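How to mute words in the Honeo app

3 min read

By Kevin Mulcahy

When a series ends or a big match is played, many of us do not want to read the result before we have seen it. Honeo has a function for muted words, but it is a little hidden in the menu.
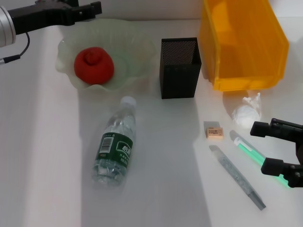

I use version 2.24 on an Android phone. On the iPhone the steps are the same, only the gear icon is at the bottom of the profile page.

Adding a word

1. Open your profile and tap the gear icon.
2. Choose Privacy, then Content you see, then Muted words.
3. Tap the plus sign and write the word. Capital letters make no difference.
4. Select where the word is muted: in the home feed, in notifications, or in both.
5. Select how long. You can take 24 hours, seven days, 30 days or Forever.
6. Tap Save.

The feed does not refresh itself after this. Pull it down once with your finger and the posts with the word will disappear.

Hashtags and short words

If you mute a word, the hashtag with the same word is muted too. In the other direction it does not work. When you mute only the hashtag, normal posts with the word stay in your feed.

Be careful with very short words. I muted "cup" in August and then I missed several posts from a friend who writes about tea. A phrase is better, for example "cup final". One phrase can have up to 58 characters, with spaces.

Accents are counted as different letters. A reader who follows the Vietnamese account Từ wrote to me that muting "Tu" did not hide anything. She had to add the name again with the correct signs.

Removing a word

Go back to the same list and swipe the word to the left. On the web version you click the small bin beside it. Words with a time limit go away from the list alone when the time is over.

Muted words do not work in direct messages or in search. If you search for the word yourself, you will see all the posts.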